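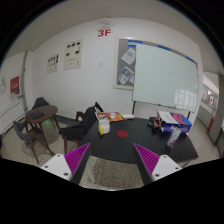

Mug, Coaster, Mug

The robotics club had the third floor until 9, and Benedetta Leone had the gripper until somebody asked for it back. So far no one had.

The task was on the sheet from the Wirnora Cup: place a mug on a coaster, handle facing the judge. Each team had to hand in 70 demonstrations done by hand before their arm was allowed to try it alone. Benedetta had done 20. The red coaster was in the middle of the table and the white mug was to the left of it, where she always started.

"You're rushing the close," Cheng said from the whiteboard. He had written nothing on it yet.

"I'm not rushing."

"Sinusura lost two points for that last year. Their arm learned it from them."

She squeezed the trigger slowly. The magenta pads came together on nothing and opened again. She liked the pads. They had printed the first set in grey and the mugs slid straight out, and in May they had changed the ridges to a diagonal and the colour to whatever was left on the spool.

"What if I do one badly on purpose?" she asked. "So it knows what bad is."

Cheng thought about it. "Ask Honum. He wrote the training code."

"Honum went home."

"Then do it properly."

She checked the coaster, moved it a little toward the centre, and lined up the fingers. Down the corridor a door closed.

"Twenty-one," she said, and reached for the mug.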